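The Inventory at Grotside

The Grotside House Management Office wishes to place on record the circumstances in which Item 695 was added to the schedule of contents. The matter was closed on 12 April 2025. The account is given in the order in which the Office came to know of it.

Grotside House was let furnished to one tenant for many years. On the tenant's departure in February, the Office was required under the terms of the lease to list every movable article on the premises and to assign each to one of two columns: Property of the House, or Property of the Tenant. Articles in the second column were to be packed and forwarded to an address in Zeltine. Articles in the first were to remain where they stood.

The Listing Officer began in the upper rooms and worked downwards. The bedrooms presented no difficulty. The library took longer, as the tenant had shelved private books among those of the House and had written in both. By the end of the second week the schedule had reached 500 entries, and the Officer reported that only the kitchen, the pantry and the boot room were outstanding.

It was in the kitchen that the schedule first departed from the approved form. The Officer had set out on the worktop, by the red wall, certain small articles taken from the drawer beside the stove, with the intention of listing them as a single entry under the heading "Coasters, assorted". 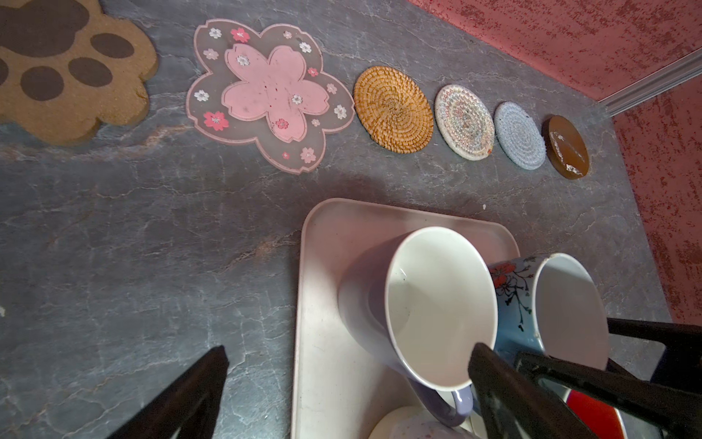
The kitchen worktop at Grotside, with the coasters set out for listing and the lavender mug on its tray.

The single entry was refused. The lease stated that articles might be grouped only where they formed a set, and the Office took the view that a cork paw, a pink blossom and a disc of woven rattan could not be so described. The Officer was instructed to list each separately and to state its origin where known.

The Officer complied, and the entries are reproduced below as they were received.

Item 688. Coaster, cork, in the form of an animal's paw. Chipped at the rim. There is no record of an animal at Grotside, the lease having forbidden it. I have found a dish behind the boot room door.

Item 689. Coaster, pink, in the form of a cherry blossom. Sent by post from Plolell, according to a letter in the same drawer. The letter says that the trees were over by the time the writer arrived and that this was the nearest thing to be had.

Item 690. Coaster, rattan, round. Property of the House. It appears in the schedule of the previous letting.

Item 691. Coaster, braided rope, off-white with coloured flecks. Made by hand, I believe, and by someone who became better at it as they went outwards.

Item 692. Coaster, coiled rope, pale grey-blue. Made by the same hand. Smaller. I think the yarn ran short.

Item 693. Coaster, wooden, amber brown, worn white in patches on the upper side. This was the one in use.

Item 694. Tray, white plastic. Property of the House.

The Office replied that opinions were not required in the column for origin. It asked the Officer to confirm the basis on which Item 693 was said to have been in use, and to proceed without delay to Item 695, which had been left blank.

The Officer answered by return. The basis for the statement was the wear. As to Item 695, it was a mug, and the Officer had been unable to assign it to either column. The previous schedule listed a mug of that description, and it was accordingly Property of the House. But the letter from Plolell mentioned a mug also — "I hope the lilac one is still going, and that you still take it out to the step" — and a tenant does not ordinarily receive enquiries after the landlord's crockery.

The Office requested a full inspection of the article, inside and out, for any maker's mark, initial or other sign of ownership.

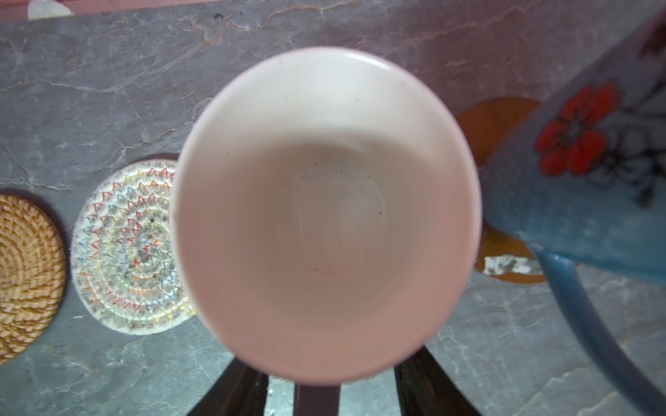 The inspection found no initial. The report noted a number of small specks, the largest no bigger than a grain of pepper, and a short pale line upon the base. The Officer did not consider that any of these amounted to a claim. The report ran to two pages, where the form allowed for half of one, and concluded with a request that the Officer be permitted to write to the tenant directly.

Permission was given, with some reluctance. The reply from Zeltine was brief. The tenant confirmed that the mug had been in the cupboard on the first day of the letting and belonged to the House. The tenant had no wish to remove it. The tenant asked only whether the step was still in the sun at eight in the morning, and whether the Office could say who was to have the kitchen next.

The Office was not in a position to answer the second question. The first was referred to the Listing Officer, who attended at the house at the hour named and remained there for longer than the visit required. A note was afterwards sent to Zeltine at the Officer's own expense. No copy was kept.

The carriers, Ó Néill, collected 8 boxes from the front hall. The paw, the blossom and both rope coasters were wrapped and sent. The rattan coaster and the tray remained, in accordance with the schedule.

The wooden coaster had been entered by the Officer as Property of the Tenant, and was packed on that footing. It came back from Zeltine within the week, by ordinary post, with a slip of paper asking that it be kept with the mug. The Office has amended the entry. Items 693 and 695 are now listed together, as a set.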